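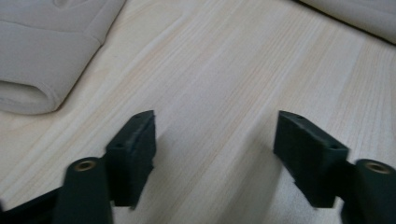 I got to Aino Niskanen's apartment ten minutes early and she was already on the landing, waving me up with a wooden spoon. She had soup on. I had been told she might not want to talk about the choir at all, so I was ready to eat soup and go home, but by the time I had my coat off she was telling me about the fire alarm in Cesmont.

"We were in the second verse," she said, "and the altos thought it was the sopranos."

Aino led the Ojala choir for 32 years and gave it up last October. She is still cross when people call it retiring. "I stopped. Retiring is for people with a pension from it." She was never paid, apart from one season when the town sent her a check by mistake and then wanted it back.

She started as a singer, and not a very good one, she says. The man in charge then was Raimo Nieminen, who conducted with a pencil and hated vibrato. When his hearing went he handed her the folder of music in the parking lot after practice. "He said, you can count, you do it. And he got in his car!" She was 22 years younger than he was and scared stiff of half the basses.

I asked what the first practice was like and she laughed for a good while. There were 17 singers that night and two of them left at the break. She had picked a piece that was much too hard, all in Latin, and had stayed up writing out how to say the words. "I got them wrong. We sang it wrong for years. Then Ladan joined and she'd studied it, and she was too polite to tell me until Christmas."

Ladan Hosseinzadeh runs the choir now. Aino is careful on that subject, or tries to be. She goes to the concerts and sits at the back. She likes the new songs more than she thought she would, although she could do without the clapping – "I don't clap in time, I never have, it's a separate skill" – and she thinks the tenors have gotten lazy about their endings.

Does she tell Ladan that?

"I tell Siiri, and Siiri tells her."

(Siiri Leinonen sings alto. When I called her later she said yes, this is how it works, and could I please leave it in.)

We had a second bowl of soup and I asked if she still sings at home. She does, mostly in the car, mostly the alto line, so that anyone riding with her hears a tune with the tune missing. Her neighbor Eino Keskinen gets a ride to the store every week and has learned the whole spring program that way. He has never been to a concert. She's working on him.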